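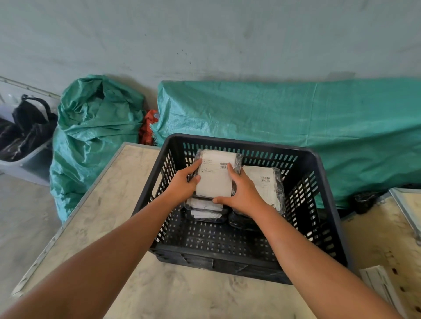
Sorting outgoing parcels into crates is the part of the packing course that people expect to pick up in five minutes, and most of you will, up to a point. The rest of this handout is about what lies past that point. Please read it slowly, with a cup of tea if you like, and bring it along to the practical. We use the black slotted crates throughout, on the pale tables, and I'd like you to get into the habit of laying your flat parcels one on another with the white labels facing up. A parcel leaned against the side of the stack is fine too, so long as its barcode can still be read without digging.

Print this page | E-mail this page
Reading time: 3 minutes

Unit 5: Crates, labels and soft parcels

Most of what comes over the table at Masilela is soft goods in plastic. Soft parcels are forgiving in some ways (you can drop one and nothing breaks) and maddening in others, as they slide, they slump, and they creep over the rim when the crate is carried. In March we put some 1,750 of them through the practice tables, and the trouble was nearly always at the bottom of the crate, where a small parcel had been laid first and everything heavier had gone on top at a slant.

So start with the big flat ones. Lay them on the floor of the crate, press the air out gently with your palms, and let the smaller, blockier ones fill the gaps at the ends.
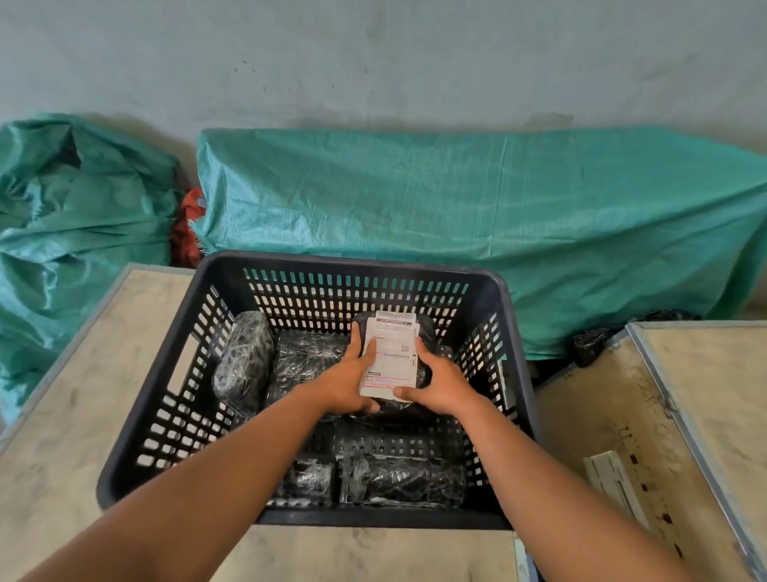 Use both hands when you lift a parcel out to check it. I know it feels fussy, and I was a one-handed packer myself for years, but a label that has been taped over a soft wrapping wrinkles very easily, and a wrinkled barcode is a nuisance to whoever has the scanner next. Hold the parcel by its sides. If the label has already creased, smooth it from the middle outwards and try the scan before you do anything else. When it won't read after two tries, set the parcel aside for a reprint and carry on with the crate.

Clear bags need a slightly different touch. The label or card may be inside the bag with the goods, and it can slip down behind a fold, so tilt the bag towards you and give it a small shake until the card comes forward.

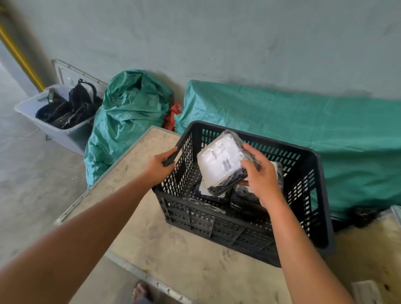 Keep your other hand on the rim while you do this – a light crate will skate across the table when you least want it to. Work from the near side to the far side, and don't stack above the rim, however tempting that last parcel looks.

For the practical you'll work in pairs on the Clullenico list, which has 148 lines. Nobody is timing you. Please read Unit 6 beforehand, and bring a pencil.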